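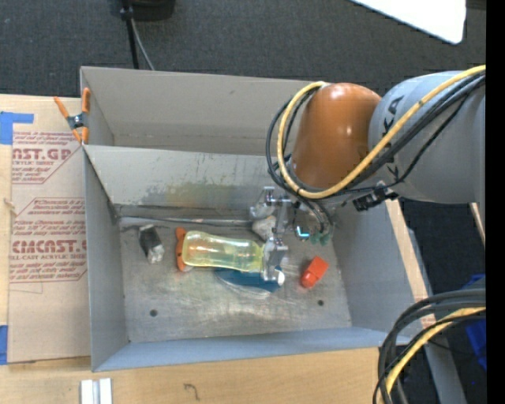
Metal bin, two compartments. Staining on the divider panel, see item 4.

WORKSHOP AND STORES INSPECTION – GUNDEN ROAD UNIT
Date: 06/01/2019
Inspected by: Cyril Holroyd
Floor area: 2,712 sq ft
Result: pass, with 3 items to put right

1. Fire exits clear and unlocked – YES
Rear exit was partly blocked by flattened cardboard on arrival. Moved while I was there. Please take it straight out to the cage from now on.

2. Extinguishers in place and in date – NO
The one by the Herker compressor has no tag. The gauge reads in the green but it still needs a service. Wirel have been asked to quote.

3. Walkways marked and free of trip hazards – YES
Yellow line is worn by the roller door. Repaint when the weather is warmer.

4. Bins, trays and containers clean and sound – NO
Metal bin has a yellowish-green and dark grey patch low on the divider, with scratches above it. Floor of the bin is scuffed. Wipe down with degreaser and look again. If the mark won't shift, note it on the sheet and carry on using the bin.

5. Racking upright and load signs fitted – YES
Bay 10 sign is hanging by one screw. Fixed on the day.

6. First aid box stocked – NO
Eye wash out of date. Plasters low. Order both from Betancur with the next stationery.

7. Lighting – YES
One tube flickering over the packing bench. Spare is in the top cupboard.

8. Ladders tagged and stored flat – YES
No comment.

9. Spill kit – YES
Granules topped up. Lid does not close properly, so keep it off the floor.

Items 2, 4 and 6 to be done by the end of January. Sign the sheet in the office when finished – initials are fine.

Comments

Dawn: Eye wash ordered, two bottles. Plasters were already in the drawer under the kettle.

Pete R: Can we have a hook for the rear exit key? It keeps ending up in the van.

C. Holroyd: Yes, put one up by the fuse board.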